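Otden Tabletop Picking Set: Equipment Plan and Data Card

Status: draft for the October order. Maintainer: Jean Paterson

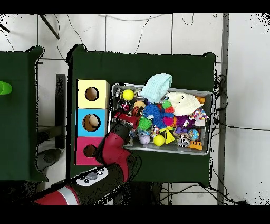
The plan covers one more arm station and the spares needed to keep both stations recording through the next collection period. It replaces the earlier sheet, which priced the arm and left out everything bolted to it.

Contents of the current release

Episodes: 752
Task: pick a named toy from a metal tray of mixed toys
Arms: one per station
Views: head camera
Work surface: table with dark green cloth cover
Storage: Brunditz file server, raw and trimmed copies

Episodes that ended in an operator stop are kept and flagged in the index. Filter on the stop field before training if you don't want them.

What to buy

Arm and controller. Quote requested from Emico. Ask for the same firmware branch as the existing unit — mixed branches report joint angles at different rates and the merge script does not handle that.

Gripper fingers. Two spare pairs. Fingers are a consumable in this budget and go under supplies, not capital.

Table and cloth. Match the existing height. Order the cloth from the same roll as the spare if Jitaru still stocks it.

Toys. Cap of 200 dollars. Soft, spiky and hard pieces are all wanted, in sizes the gripper can close on. Keep receipts; replacements for lost items come out of the same line.

Cables and mounts. Cap of 3000 dollars, including the camera post, power and network drops. Floor cable covers are in this line too.

Budget notes

Add 15 percent to the arm quote for freight and setup. Do not apply it to the other lines. The service contract is priced per year and starts on delivery, so the arm should not ship before the table is in place.

Leasing was priced and dropped. The lease terms did not allow third-party fingers.

Open items

Lead time from Emico not confirmed
Second controller license: per seat or per arm?
Disk quota on Brunditz after the new station starts

Changes to this file go through Jean.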